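Friday, after lunch

Still sorting the ceramics from the Urkuswood delivery. I meant to be finished by noon but the labels had come off half of them, so I spent most of the morning matching shapes to the order sheet (218 lines, and the print is tiny!). The Mono pieces are all together now. The Susto ones are still mixed in with everything else and I'm leaving them for next week.

Glazes first. I keep going back and forth on the greens. The list calls one "sage" and another "mist" and I can't tell which is which under the kitchen bulb, so I've started looking at everything in the bedroom next to the patchwork quilt. It has gray-green in it, plus orange and rust and beige, and a color that looks fine on the counter can go really sickly beside rust. The pale mint bowl holds up well there, I think, and the inside has a lovely shine on it.
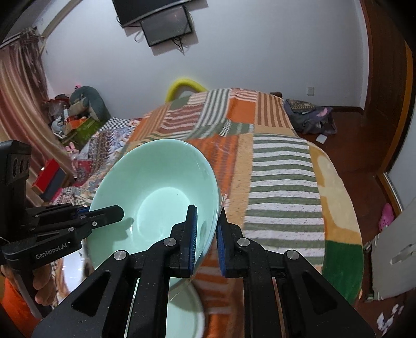
So mint goes on the yes list, with the white round plates to go under it. I'd still like to see it with something darker. Grigaitė's catalog has a brown that might work, page 3, but I want a sample before I order any.

To do: new labels (string ones, the stickers are useless), more tissue paper, and ask about the missing saucers.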